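予定日

産科病棟の待合室には、椅子が七つあって、そのうち座っていいのは五つだった。残りの二つには「調整中」と書いた紙が貼ってある。椅子の何を調整するのか、わたしは三十八週目に入ってからずっと考えている。

「順番にお呼びしますので」と受付の人が言った。順番というのは、ここでは予約順でも到着順でもない。お腹の大きさ順でもない。それだったら、わたしはとっくに呼ばれている。

夫は隣で、育児アプリのWivovをいじっていた。Wivovは毎週、赤ん坊の大きさを野菜や果物にたとえて知らせてくる。先週はスイカだった。今週もスイカだった。来週はおそらく、もっと機嫌の悪いスイカだ。

「予定日まで、あと十六日だって」と夫が言う。

「知ってる」

「通知が来たから」

「わたしには来なくても知ってる」

夫はうなずいて、画面を消した。結婚してから身につけた技のうち、いちばん役に立っているのがこの、画面を消すという技だと思う。

隣の隣の椅子にいた女の人が、こちらに身を乗り出してきた。金色の眼鏡をかけて、診察券を首から下げている。名札のように見えたので、しばらく病院の人かと思っていた。

「あなた、日は決めた?」

「日?」

「産む日よ」

わたしは自分の腹を見た。腹は何も言わなかった。

「予定日は、四月の末ですけど」

「それは向こうの予定でしょう」と彼女は言った。「あなたの予定は?」

彼女の名前はヴィオラ・ルッソといった。夫がこちらの人で、その母親が産後の手伝いに来るのだが、その母親が四月の半ばに温泉旅行を予約しているのだという。取り消すと全額を取られる。だから旅行の前に産む。そう決めたのだと、ヴィオラは流暢な日本語で説明した。

「先生は何て?」

「まだ言ってない。今日言うの」

「三十九週になる前は、医学的な理由がないと無理だって聞きましたけど」

「理由ならある。キャンセル料」

夫が何か言いそうになったので、わたしは夫の膝に手を置いた。夫はまた、消えている画面を消した。

正直に書いておくと、わたしもそのつもりで来ていた。キャンセル料ほど立派な理由ではない。眠れないのと、足首がなくなったのと、エレベーターで知らない人に「もうすぐですね」と言われるのに飽きたのとで、頼めばどうにかなるのではないかと思っていたのだ。床屋の予約だって、早めてくれと言えばたいてい早まる。前の晩には台詞まで考えた。鏡の前で練習もした。途中で泣く案もあったが、うまくいかなかった。鼻がつまっているので、ただの風邪の人に見える。

診察室に呼ばれたのはヴィオラが先だった。薄い扉の向こうから、まずヴィオラの声がして、次に先生の声がした。先生の声は低くて、句点が多い。「なるほど」と三回言った。それから長いこと静かになり、ヴィオラが「でも」と言い、先生がまた「なるほど」と言った。この先生の「なるほど」が同意の意味ではないことを、患者はだいたい二十週あたりで学ぶ。

出てきたヴィオラは、パンフレットを一冊持っていた。表紙に『最後の数週間に赤ちゃんがしていること』と書いてある。

「どうでした」

「脳を作ってるんだって」

「はい?」

「今。この子が。肺とか、脳とか、まだ作ってる最中なんだって。わたし、温泉の話をするつもりで入ったのに、脳の話をされたら、もう温泉の話はできないじゃない」

彼女は「調整中」の紙をはがして、その椅子に座った。椅子はまったく問題なく彼女を支えた。

「お義母さんには何て言うんですか」

「脳だって言う」

わたしの番が来た。先生は机の向こうで、前の人のカルテを閉じているところだった。わたしは練習した台詞の一行目を思い出そうとした。「最近、夜になりますと」で始まるはずだったのだが、夜になりますと、の先が出てこない。

「何か心配なことはありますか」と先生が訊いた。

「足首がないんです」

「ありますよ」先生は机の下をのぞいた。「あります」

「それから、あの、日にちのことで」

「はい」

「たとえばの話ですけど」

「はい」

先生の手が引き出しのほうに動いた。引き出しは少し開いていて、同じパンフレットの束が見えた。かなりの厚みがあった。今月だけでこれだけ配る気でいるのだ。たとえばの話をしに来る女が、この町にはそれだけいる。

「いえ、何でもないです」とわたしは言った。

「なるほど」と先生は言って、それでもパンフレットを一冊くれた。

家に帰ると、義姉から荷物が届いていた。Sosportの授乳クッションと、Alipourの哺乳瓶が三本と、Durnovという聞いたことのないメーカーの、説明書が三十二ページある何かだった。夫は床に座って説明書を読みはじめた。

「何なの、それ」

「まだ七ページ目だから」

「七ページ読んでもわからないの」

「ここまでは注意事項なんだ。濡らすなとか、投げるなとか」

「投げるものなの?」

「投げるなと書いてある」

わたしはソファに横になった。横になるまでに三段階の手順があり、三段階目には夫の協力が要る。夫は説明書から目を離さずに片手だけ出した。

天井を見ながら、パンフレットを開いた。文字は大きく、絵の赤ん坊はどれも同じ顔をしている。三十七週の赤ん坊と三十九週の赤ん坊では、脳の重さがちがうのだと書いてあった。どちらの赤ん坊も、絵では目を閉じて、たいへん落ち着いて見えた。急いでいる様子がない。母親の足首についての記述は、最後のページまで探しても見つからなかった。

腹の中で、誰かがゆっくり寝返りをうった。

「忙しいの?」とわたしは訊いてみた。

返事のかわりに、肋骨を蹴られた。作業中に話しかけられた人の蹴り方だった。わたしにも覚えがある。会社でそういう人の机の横に立って、あの資料はいつできますかと、一日に何度も訊いたことがある。訊いたところで早くできたためしはなく、一度など、途中のものを無理に出してもらって、全員でひどい目にあった。

夜中の三時に目が覚めて、台所で水を飲んでいると、ヴィオラからメッセージが来た。待合室で連絡先を交換していたのだ。彼女も起きているらしい。

『義母に脳だって言った』

『何て?』

『温泉をやめるって。わたしは行ってくださいって言ったのに、孫の脳のほうが大事だって泣くの。キャンセル料は半分こになった』

『よかったですね』

『よくない。そのかわり、明日から来るって』

わたしはしばらく画面を見ていた。明日から、という字のまわりに、湯気のようなものが見える気がした。

『予定日まで、ずっと?』

『ずっと。漬物の樽を持ってくるって。ねえ、やっぱり早く産めないかな』

『脳ですよ』

『脳ね』

それきり返信は来なかった。冷蔵庫がうなり、寝室で夫が何か言った。行ってみると、夫は寝ていて、胸の上に説明書が載っていた。二十三ページが開いてあった。そこにも「投げないでください」と書いてある。

予定日が来て、過ぎた。

Wivovからは毎朝、通知が来た。予定日の翌日が『そろそろですね』で、その翌日も『そろそろですね』だった。三日目にスイカの絵が消えて、ただの丸になった。たとえる野菜が尽きたのだと思う。母からは日に二度、隣の家のおばさんからは日に一度電話があり、どちらにも「まだです」と答えた。受話器の向こうで二人とも、わたしが隠しているような息のつき方をした。

四日目の健診で、先生はモニターの紙を長く引き出して眺め、「元気ですね」と言った。

「出てくる気はありそうですか」

「本人に訊かないと」

「訊きました。蹴られました」

「なるほど」

これは同意のほうの「なるほど」だったと、今でも思っている。あと何日か待って、それでもお休みのようなら、こちらから声をかけましょう、と先生は言った。声をかけるというのは、薬を使うということだ。医者はこういうとき、急に詩人になる。

待合室の椅子は、七つとも座れるようになっていた。そのうちのひとつに、見覚えのある金色の眼鏡がいた。膝の上に、包みがある。包みの中に、顔があった。

「いつ?」とわたしは訊いた。

「予定日。ぴったり」とヴィオラは言った。「義母に似て、時間にうるさいの」

「お義母さんは」

「まだいる。樽もいる」

彼女は包みを少しこちらに傾けた。赤ん坊は眉間にしわを寄せて、考えごとの続きをしていた。

「抱いてみる?」

「いいんですか」

「いいわよ。投げないでね」

わたしが両腕を出すと、夫が横で、注意事項に書いてあった、と小さな声で言った。 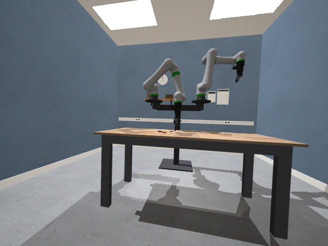
CGで描いた室内。青い壁の部屋に、木の天板の長いテーブルとロボットアーム。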